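**Laundry folding** is the practice of reducing clean clothes to flat, stackable shapes, generally so they can be unfolded again within the week. It is distinct from *ironing*, which demands equipment, and from *the chair*, which demands only a chair.

## History

The earliest household manual known to address the matter at length is the Sturnach inventory of 1496, which devotes 72 entries to table linen and one, rather curt, to shirts. Body linen was mostly rolled or hung on pegs. Folding spread with the chest of drawers, a piece of furniture that rewards tidiness and punishes anyone looking for a particular sock.

## Methods

The **Istberg fold**, taught in Canadian home economics classes for much of the last century, turns both sides of the garment toward the centre and brings the hem up to the collar. The **Liao fold** adds a further turn so that the shirt stands upright in the drawer. Its adherents claim a saving of space, which they tend to fill with more shirts.

The fitted sheet belongs to neither school. Most authorities recommend tucking one corner into another and then change the subject.

## Side folds

In the common T-shirt fold, one side is turned in before the other, and the sleeve is either doubled back or left lying across the body. Loose fabric tends to gather near the hem at this stage. Purists smooth it out; everyone else puts that shirt at the bottom of the pile.

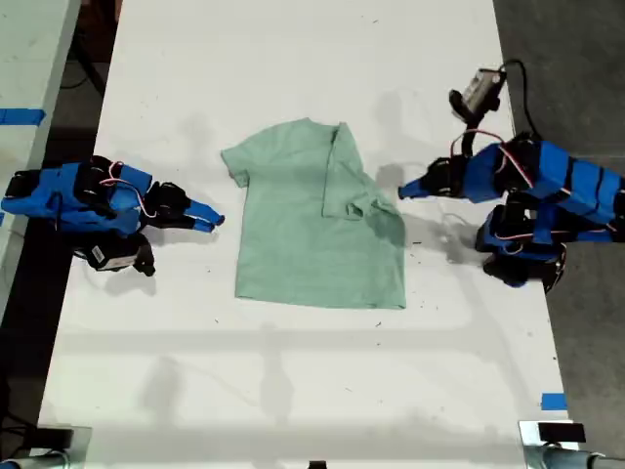
*A light green T-shirt with one side folded inward.*

## Commercial folding

Retailers favour a folding board, usually plastic, which gives every garment the same width. The Skerkico board, sold in grey and a colour the catalogue called oatmeal, was rated for 900 folds. Its instructions ran to 67 steps, several of them concerning the box.

## See also

- Clothes horse
- Odd socks
- Tea towel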